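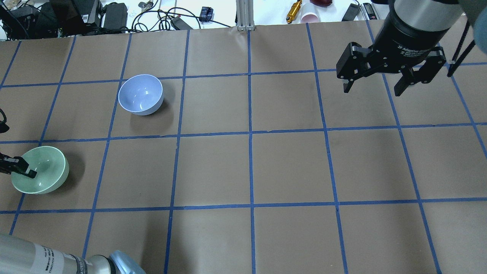 Bench 2, bowls on the grid, left gripper at the green one.

Print this page | E-mail this page

September 3, 2026
Posted by Dzifa Antwi

Grid runs, bowl stacking, both arms. Writing this down before I talk myself into a nicer version of it.

Where we were: the July policy looked wonderful as long as the bowls started where Tiago likes to put bowls. Tiago likes to put bowls in the middle. We trained on 300 demos of Tiago's taste in bowl placement and then acted surprised when the thing fell apart near the left edge. Kaja asked for a start distribution we could write down, so now there's tape. The cell list comes out of a script, the operator reads the next line and puts the bowls there, and personal feelings about the middle are left at the door.

Both sets are 300 demos, same two bowls, same operators. Old set is free placement. New set is drawn from the cell list. Seed is 1388 for anyone who wants to regenerate the list (file is in the Holmgren folder, next to the old one, please stop opening the old one).

Eval: 200 trials per policy, starts drawn from a separate list. Success means green bowl inside lavender bowl, both grippers open and clear. A bowl that's leaning on the rim and looking hopeful is a fail. Consuelo scored from the video without knowing which policy she was watching, and she is not a sentimental person.

Result, short form: grid set wins, and nearly all of the gain is in the outer cells. In the middle the two are too close to call and I'm not going to call it. Full table is on the Cidport drive.

What still goes wrong:

— Left edge, green bowl. The finger goes in over the rim fine, then the arm closes before it has settled and drags the bowl a bit before it lifts. Same failure in both policies. I'd blame the data but I recorded a good part of that data, so let's call it open.

— Far row. Cells look smaller from the head view and the policy seems to treat small as far, then reaches past. Agnes thinks it's the crop. Agnes thinks everything is the crop, and has been right twice.

— Shadows. The green bowl throws a dark one on the brown paper and I have a suspicion about it. Have not tested. Kaja wants a run with the side lamp moved before anyone says the word "shadow" in a meeting again.

Ran 5 extra trials after lunch with the right arm parked open over the upper tape line while the left did the approach. Too few to mean anything. Looked better. I know.

Tape is not perfectly straight. Checked it against the cell centers in the script and the error is small compared with how carelessly any of us sets down a bowl. Leave it alone. The paper has picked up a few creases too, leave those as well until this set is closed or we start over, and I am not starting over.

To do:
— rescore the rim cases with Wareck's contact labels, see if Consuelo agrees with them
— lamp run (Kaja)
— retrain without the crop, so Agnes can be right or quiet
— slow the close on the left gripper and repeat the left column only
— ask Tiago whether the Zelalico export dropped the timestamps or whether that was me

Policy names in the log are "grid" and "free". Somebody renamed "free" to "tiago" overnight. I've changed it back in the log but left it in the plots.

We use cookies to remember your settings on this site. Accept | Manage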